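**Subject:** Re: [gripper-users] Fingers closing on their own after a pause

Hello all,

Thank you for the kind replies, and sorry to have gone quiet on you. I wanted to have something solid to report before I wrote again, and it took me longer than I had hoped (I also lost an evening to a loose earth lead that had nothing to do with it, but never mind that now).

On 2020-04-04, Somtochukwu Adeleke wrote:

> Has anyone on the list seen the Clerside gripper shut by itself when
> you come out of a pause? We have had it twice at Staltwood. Both times
> the arm was held low over the table with the fingers wide open,
> somebody pressed resume, and the fingers went straight to fully closed
> before the arm had moved at all. No warning on the pendant and nothing
> in the fault list. The second time my colleague had her hand down
> there, straightening up the thing we were about to pick. She has a
> sore knuckle and is otherwise fine, but I don't like it one bit. We
> are on the Zendgate controller with the standard settings. Force limit
> was at 30.

I'm so glad the knuckle is no worse, Somtochukwu, and do please tell her that several of us were asking after her. You were quite right to stop and write in. I had a gripper do something very like it last October and, I am ashamed to say, put it down to my own clumsy fingers on the pendant. Had I reported it then you might have been spared this.

So I set up with the same sort of job you described, small flat things on a table, arm brought low, fingers open, then pause. Keys first, as they are awkward and I always seem to have some about me.

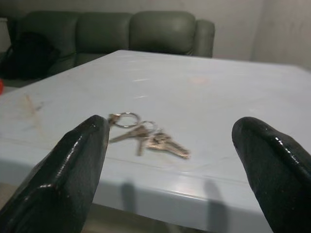

*Wide open over the keys, which sit rather nearer the left finger.*

Now, the first few tries gave me nothing at all, and I was beginning to think it must be your wiring. Then I stopped for a cup of tea with the arm still paused, came back, pressed resume, and snap! Fingers shut, arm not moved an inch, exactly as you said. It gave me quite a turn, even standing well back with my hand on the stop button.

After that I started timing the pauses, and the pattern was plain enough. Anything short was fine. Once the pause had run past 215 seconds, the fingers closed on resume nearly every time. I did 13 long pauses altogether and had the fault on all but one of them, and I still can't tell you what was different about that one.

My reading of it, for what it's worth, goes like this. The Zendgate box lets go of its link to the gripper when it has heard nothing for a while. On resume it opens the link again and sends whatever position it holds in memory, and if that memory has been cleared the position is zero. On this gripper zero means closed. The arm has its own line and keeps its place perfectly well, so the pendant sees nothing amiss, and that would explain your empty fault list. I may be wrong about the details, and if anybody here knows the inside of that controller better than I do (most of you, I should think) then please put me right.

To make sure it wasn't something to do with what I was picking up, I ran it again with a different target, a small flat disc this time, and nothing else between the fingertips.

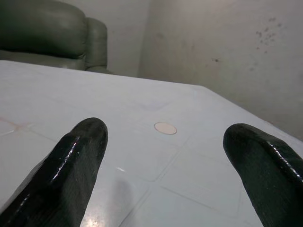 I then put a line at the top of the resume routine that reads the real finger position and writes it back as the target before anything else is allowed to happen. With that in place I have had no unwanted closing in 6 long pauses. That isn't many, and I wouldn't want anyone to trust a hand to it. I'd call it a patch until we hear from the makers. I have sent them my logs, and Ichikawa, who I understand deals with their support, has the timings as well.

In the meantime, Somtochukwu, could I ask you for two things? First, the firmware number on your gripper, if you can get at it (it's on the second page of the settings, under the serial number). Second, do you happen to know how long you were paused on each occasion? Even a guess would help me.

And for everybody with this pairing, please treat a paused gripper as a live one. Take the power off the fingers before you reach in to straighten anything, and move the arm up and clear if you can. I used to be very slack about this myself. Turning the force limit down is sensible too, although I wouldn't lean on it.

I'll post the resume routine once I have tidied the comments, which at present are mostly me grumbling. If anyone would like it sooner, write to me off list and I'll send it as it stands.

With warm wishes to all, and to the knuckle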